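September 14, 2018

Gauge check first, before anything else gets written down. The second swatch for the Kikska cardigan came off the needles last night, was soaked for an hour, pinned without stretching, and left flat until this evening. Result: 22 stitches and 30 rows to 4 inches on the US 6. The first swatch, on the US 7, had given 20 and 27. Pattern asks for 21 and 30. So the row gauge is right on the smaller needle and the stitch gauge is one over, and I have to pick which error to live with.

Row gauge matters more here. The yoke is worked top down with the increases placed by row, and if the rows are off the armhole depth is off, and I have no wish to rewrite that chart. Stitch gauge I can fix by working the next size up. At 22 stitches the larger size comes out very close to the finished chest I wanted in the first place. Decision: US 6, next size up, follow the row counts as printed.

The yarn is the Mivia worsted in charcoal. It bled a little in the first soak, very little in the second. I will put a spoonful of vinegar in the third and see if it makes any difference, though Corina says vinegar does nothing for a dye that was badly rinsed at the mill, and she is usually right on dye. Either way the button bands will not be in cream. I had been leaning toward cream and am now leaning away from it.

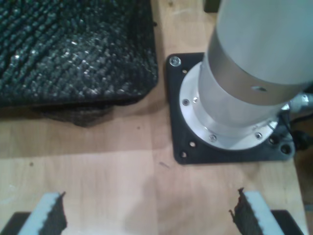
Dye lots. I have two, 1579 and 2913, and they are not the same color whatever the shop said. In daylight 2913 is the warmer one. Under the kitchen lamp I cannot tell them apart. The plan is to alternate skeins every two rows through the body, carry the unused strand up the inside of the front edge, and use 1579 alone for the ribbing, where a change in texture will hide a change in shade. The sleeves also need to alternate. I skipped that on the blue pullover to save time and the left sleeve has annoyed me ever since.

Alternating in the round on the sleeves will leave a jog at the underarm. I tried a helical version tonight on 40 stitches: work to three stitches before the end of the round, drop the strand, slip the three, pick up the other strand, carry on. The changeover point travels backward by three stitches each round, so no ladder forms. It took six rounds before I stopped pulling the new strand too tight. Good enough to use.

Cast-on: cable cast-on was too firm at the neck. The long-tail over two needles was sloppy. Long-tail on a US 7, then switch down for the ribbing, gave an edge that stretches and goes back. Written on the pattern in pencil.

Perihan's correction to the yoke chart arrived with the mail. Row 17 has the symbol for a left-leaning increase on both sides of the marker. The second should lean right. She has now knitted the yoke twice and found no other mistake in it, but she did not check the largest two sizes, so I will go through the numbers for mine before casting on.

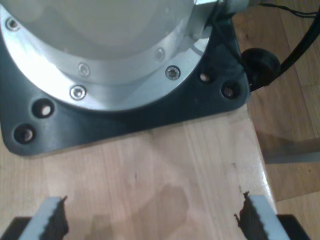
Went through the numbers. Stitches after the last increase round in my size should divide among two fronts, two sleeves and the back. The pattern gives 61 for each sleeve before the underarm stitches are added. I get the same. The back also agrees. The fronts are one stitch short on the right, and I believe the missing stitch is the edge stitch that the pattern forgets to count on one side and remembers on the other. It has no effect if I know it is there. Also in pencil.

Buttonholes. Nine on the printed band, which is too many for a worsted. I would like seven. With the longer body I want — an inch and a half added below the waist — seven spaces out to a little under 3 inches apart. The one-row buttonhole, bound off over three stitches, is tidy on this yarn. The yarn-over type closed up after the soak and the button would not go through without a fight. The buttons are the dark horn ones from the tin. They are heavy, so the band will be backed with grosgrain. I need to wash the ribbon first, as last time it shrank after sewing and puckered the whole front.

Needles: the Hikach circular in US 6 has a join that catches. I ran a scrap of the charcoal over it and it snagged one ply in the first minute. The Cho fixed circular is smoother but only 24 inches, which will be crowded once the sleeves are on. Start on the Cho, move to something longer after the raglan is halfway, and keep the Hikach for cotton.

Sent all of this to the group in the evening, mainly to get an opinion on the size change before I commit the yarn.

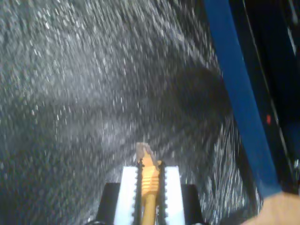

Domnica wrote back that she would not trust a swatch that small for worsted. "Cast on the sleeve first," she wrote. "It's your real swatch. If the gauge holds over a whole sleeve, go ahead with the yoke, and if it doesn't you've lost two evenings and no more." She added that her own gauge tightens by half a stitch as soon as she moves from flat knitting to the round, and asked if mine had been measured flat.

It had. Both of them.

The difficulty is that the sleeves in this pattern are picked up from the yoke and worked down, so there is no sleeve to cast on first. What I can do is a hat. Same needle, same yarn, in the round, 96 stitches, ribbed for 2 inches and then plain. Costel needs one before November in any case. Measure it dry after washing and compare with the flat swatch. The rows I am less worried about.

Skeins wound tonight: one of each lot. Set aside the rest unwound, labels on. Hat cast on with the 1579, joined without a twist (checked twice), and four rounds of rib done. Next: finish the rib, change to plain, note the round where the second skein goes in.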